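3.2 Hand-held gripper kit

For the collection of demonstrations we evaluated the Fevmont kit, which is sold by Dresora as a complete set. The kit contains a hand-held gripper with two fingers, a wide-angle camera and a license for the recording software. According to the supplier, no robot is needed during recording, and a new operator can start after a short introduction. We wanted to check this claim in rooms which were not prepared as a laboratory.

Two operators recorded 672 demonstrations with the kit. The task was to grasp a standing bottle and to place it at another position on the same surface. Figure 2 gives a view from the camera of the kit, with both fingers open. 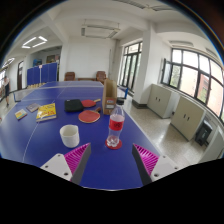

Figure 2. View from the gripper camera. The bottle stands on a red coaster on a table tennis table, with books, paddles and a cup to its left.

3.3 Observations on handling

The wide view was useful for us, as the fingertips and the target object can be seen together with a large part of the room. However, objects far from the gripper become small and their labels are difficult to read. Both operators reported that the wrist becomes tired after some 4 minutes of continuous work. M. Urrego therefore proposed shorter recording blocks, and we kept this rule for all later sessions. The ribbed finger inserts can be changed by hand. We did not test the spare inserts from Zarei, which are offered separately.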